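Crabtree Tea Caddy and Slatted Counter Tray

Bamboo, sold singly or as a pair

If your tea lives in five half-open boxes behind the cereal, we think you'll love this one! The Crabtree caddy is a small bamboo carrier for individually wrapped tea bags, with checkered end-grain walls and a raised handle with a rounded cutout, so you can carry the whole lot out to the porch in one hand. It holds up to 60 sachets standing up (fewer if you like to fan them out, and we do).

The big slatted tray goes with it. The sides are low, the inside is one open rectangle, and the caddy sits in it with plenty of room left over for honey, spoons, or whatever else you reach for at 11 at night.

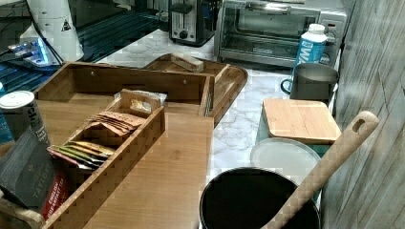
Parisa Kermani wrote to us in February that she'd bought the caddy for tea and ended up using the tray more, mostly for bread, jam and the mail. Could we make a narrower one for her windowsill? We're working on it, and the first samples from Borley look great.

Care: wipe with a damp cloth and dry right away. Please keep both pieces out of the dishwasher. A little food-safe oil every 2 months keeps the color warm.

Caddy ships in a recycled box. Tray ships flat, no assembly. Returns accepted for 25 days.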